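Last updated: March

Open afternoon at the Flernen workshop

If you missed the open afternoon at Flernen last month, I'm sorry for you, because it was a good one! The Surkesine team opened both rooms at 2 p.m. and by the time the coffee was ready you could hardly get near the bench.

Most people came for Dravus, the two-armed robot that is learning to do packing jobs. Madhu Lodhi ran the demonstration and let it take its time. Dravus picked up a pouch, turned it, lost its grip on one corner, put it down and tried again (big cheer from the back when it got there). Madhu told us the team has 2,000 recorded runs so far, all done by people wearing a head camera, and that 156 of those were made for the labeling job alone. The robot learns from what the wearer sees and where the hands go, so the recordings matter every bit as much as the motors.

After that we moved next door, where visitors could watch a recording being made. I liked this part even better than the robot. It's plain handwork on a black countertop by the sink, with white cards standing along the back to mark the places. One pouch gets its strip of white label pressed down, then the next one takes its turn. Slow, careful, and strangely hard to walk away from.

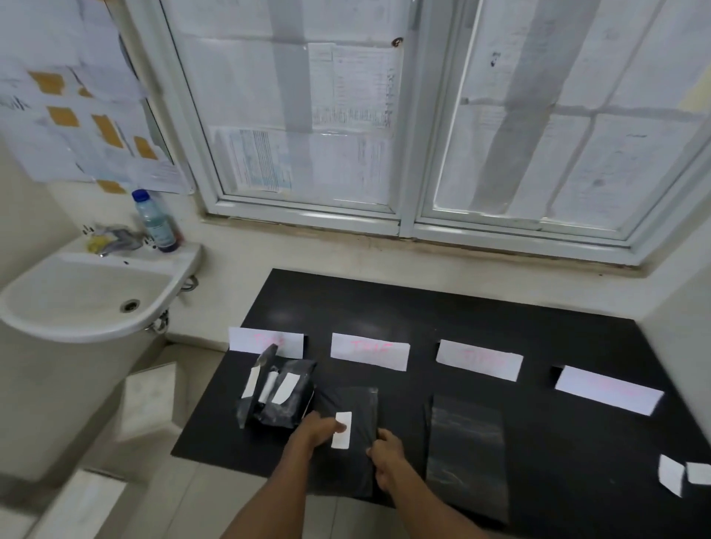
Pressing the label onto a black pouch, with the stack at left and a plain one next in line.

There were plenty of questions about shiny surfaces, which Edet, the software side of the project, still finds difficult. Madhu was very frank about that and showed us a few failed tries too.

The next visit has room for 70 people. Reply to this newsletter to put your name down, and wear shoes you can stand in for a while.

You are receiving this newsletter because you signed up on our site. Unsubscribe at any time.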